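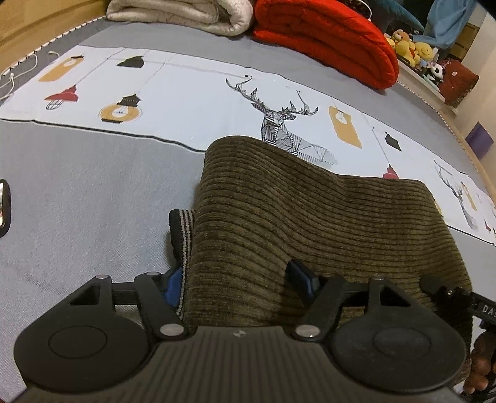
Robots in the Home, Unit 4: Collecting Demonstrations with Cloth
Course handout, October
Instructor: Meinir Lloyd. Lab assistant: Apinya Noiphan.

Reading for this unit: course pack, chapter 9. Bring your team log to lab.

1. Why cloth

In Unit 3 you worked with rigid blocks. A block has a position and an orientation, and six numbers describe it. A shirt has no such short description. It folds over itself, hides its own edges and changes shape when you let go. For this unit we do not model the cloth at all. We record people handling it and train on the recordings.

2. Terms

Episode – one recorded attempt, from open fingers to open fingers.
Grasp point – where the pads meet the fabric. Folded edges and cuffs are usually easier than flat areas.
Layer error – picking up two layers when you wanted one, or the reverse.
Regrasp – letting go and taking hold again within the same episode. Allowed, but mark it in the log.

3. Procedure

Work in teams of 2. One person holds the gripper, the other keeps the log. Swap halfway through.

Lay the garment on the bed or table without smoothing it. Start recording, wait a moment, then approach slowly. Close the fingers until the fabric stops slipping and no further. Keep your free hand away from the garment. If you have to help with it, end the episode and log it as assisted.

Do not delete failed episodes. Last year's Casow team threw theirs out and had nothing to compare against in Unit 6.

4. Data so far

The class set stands at 402 episodes, and we need more than 800 before training. Thick fabrics are short. Celina Tokarz and Hywel Mathias are working on corduroy and denim; Ffion Samuel still needs a partner for knitwear.

5. To hand in

Your log, with fabric type and outcome for every episode, and one page on layer errors: when they happened and what you tried. Upload to the Tidard folder before the next lab. Questions go to Apinya.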